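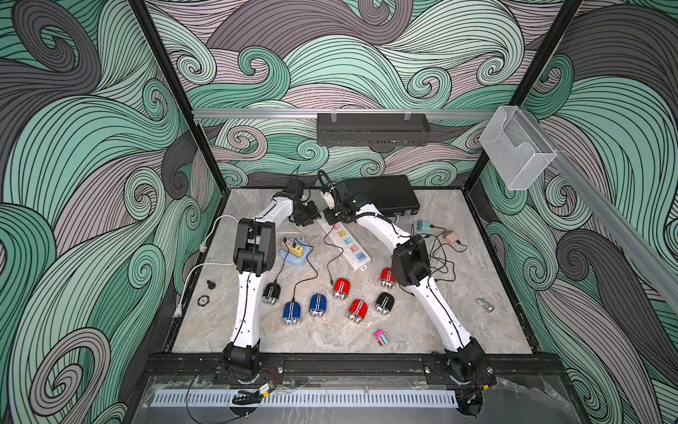 # Wedding album is 13 spreads, I picked 322 photos. Now what?

**paperweight_bride**

We got married in March and our package came with a Trelora album, 13 spreads, linen cover in a color called Cement. (It's gray. I picked it over two other grays after a long evening I won't get back.) The studio asked us to send our favorites so they could start the layout. I sent 322. They wrote back very politely to ask if I had attached the right list.

I've since cut it twice, and both times I put back more than I took out. My husband's contribution was to say they're all nice. Extra spreads cost more, and the album budget has already gone to chairs. We also have both mothers to please, and one of them keeps a tally of who appears more often.

How many pictures really fit on a spread before it looks like a yearbook? And is it rude to leave whole groups of people out? The studio wants the new list in 5 days.

## tablecloth_math

Plan on three or four to a spread, with a couple of spreads holding one big picture and nothing else. That puts you in the forties. I know. Sit down for a minute.

What worked for ours was giving each spread a job before looking at any photos. Getting ready, walking in, vows, walking out, family, the two of you, dinner, speeches, first dance, and so on until you hit 13. Then fill each one from scratch. Starting from the big pile and taking things away doesn't work, as you've found out twice.

Things I'd drop without a second look:

- place settings, unless you folded the napkins yourself
- the shoes
- any second picture of the same hug
- the dance floor after the ties come off

On family, one page with the formal groups kept small is fine. Nothing rude about it. Your cousins will look for themselves once, then go get cake.
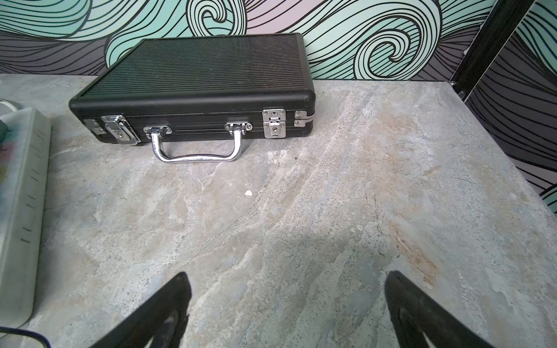

Can you change the photos after the first proof comes back?

Most studios allow one or two rounds of changes before printing, and swaps after that are usually charged. Check your contract for the number of rounds, and whether a single swapped picture uses up a whole one. Ours did, and I spent a round on my uncle's eyebrows.

## pimville_plus_one

just get a bigger album

## keeps_the_receipts

Bigger album is a fine idea if someone else is paying.

We used Keskinen, so the layout rules may be different, but I'd send the list sorted by spread with a star next to anything you can't live without. We starred 7. The designer built around those and picked the rest from our maybes, and her choices were better than mine. She had no opinion on my relatives.

For the mothers, order two small parent books, or make cheap ones yourself from the leftovers at a drugstore kiosk. Put each mother on the cover of her own copy. The tally stopped that afternoon.
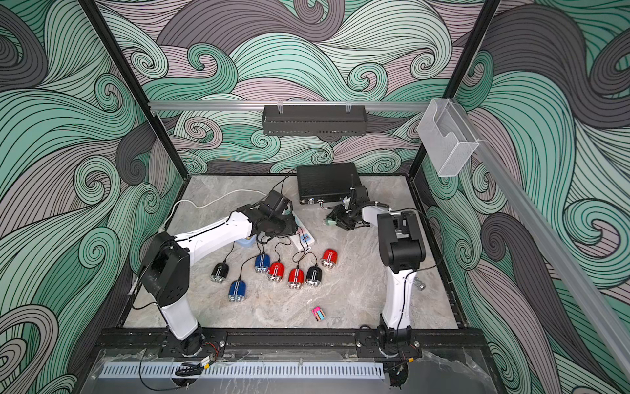
## paperweight_bride, following up

Did the spread-by-spread thing at the kitchen table and got it down to 51, with stars. The studio says they can work with that and sounded relieved. The shoes are gone. I kept one napkin.

My husband looked over the final list and asked what happened to the picture of the parking lot.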